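About Guscombe Packing School

Guscombe started with one long white table and a stack of trays, and we still think that's most of what you need! We teach people to pack small things well: parts, samples, handsets, spare batteries, anything that has to leave one pair of hands and reach another without a scratch. It sounds like a narrow subject until you spend a morning on it. Then you start noticing every parcel that comes through your own front door (sorry about that, it doesn't wear off).

We run 4 courses. Pant is the short one and covers trays, liners and simple wrapping. Jukham is longer and takes you through mixed orders, labels and returns. The other two are for groups who already pack for a living and want their benches looked at. Since we opened, 3,314 people have been through at least one of them, and a good number have come back for a second.

Our workroom is bright and plain, with white walls and a gray floor, and we like it that way. Small black parts show up beautifully on a white surface, and so does a stray crumb of tape. We ask everyone to clear down fully between exercises and begin again from a bare top. 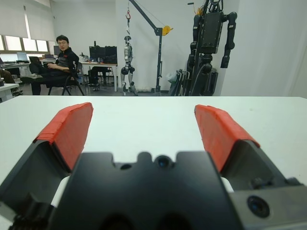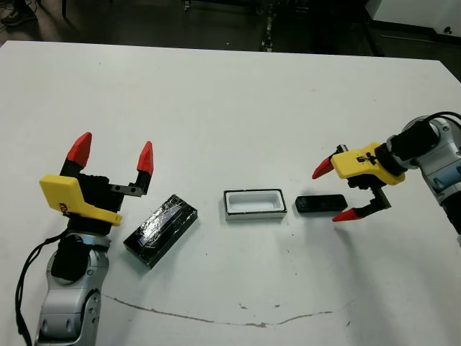
Trays are where most beginners get their first real surprise. A tray looks like the easy part of the job, but its shape decides how you pick a thing up, which way you turn it and where your fingers have to go on the way down. We like open ones with a shallow hollow, such as the white tray with the black rim, and we lay the pieces out on either side in a loose row before anything goes in. The black block with clear tape over its top is a good one to think about: tape catches the light, so a wrinkle or a lifted corner is easy to spot if you tilt your head a little. Slim pieces want a different approach, and we spend a whole session on those.

Groups are kept to 20 or fewer so everybody gets proper table time. Our sample store holds around 300 pieces, all kept in our own Narkex drawers, and you're welcome to bring awkward items from work — we love awkward items! The next Pant course opens in January, and places can be held by email or at the front desk.

Contact Guscombe | © Guscombe Packing School | Back to top
4 comments · 20 shares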